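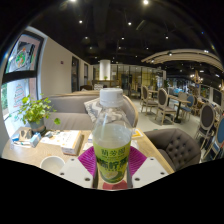

How long does an opened bottle of lemon juice keep in the fridge for canning use?
I go by the date on the label, and once a bottle has been open for more than a couple of months I use it for cooking and buy a new one for canning.

The question came from Aaliyah Sawatzky off list, and I am putting it here so it gets into the archive.

On to the tomatoes. Filippos Tzavaras wrote on 12/26/20:

> I am planning the garden for next year and want to put up
> more tomatoes than I did this time. My mother never added
> any acid to hers and we all ate them. Do I really need
> lemon juice in every jar, or only with the yellow kinds?
> Also, I live at 2,184 feet. Does that change anything for
> a boiling water canner? I have been ignoring it.
>
> Filippos

Every jar, whatever the color. Tomatoes sit close to the line for acidity and the fruit varies with the weather and how ripe it was. Two tablespoons of bottled lemon juice per quart, one per pint. Put it in the empty jar first so you don't lose track of which ones you did. Use bottled even if you have fresh lemons, because the strength of fresh juice varies. If you don't like the taste, add a little sugar when you open the jar.

The elevation does matter. Water boils at a lower temperature up there, so the time goes up. Look at the altitude table in your recipe and use the row for your height. Most tables change at 1,000 feet, so you are past the first step. Don't use my times, I am nearly at sea level.

Frauke Rathjen asked in June about floating fruit and I don't think she got an answer. Raw packed tomatoes float more than hot packed ones. I switched to hot pack and my last batch of 9 quarts had one jar with a gap at the bottom. It was fine to eat.

I still have 12 wide mouth lids left over, in two sleeves, if anyone near Feltau wants them. I have gone over to regular mouth for everything. Write to me off list.

Itsuki, the jar lifter you left at my house is on the shelf by the back door. Come by whenever.

Pascal Wegener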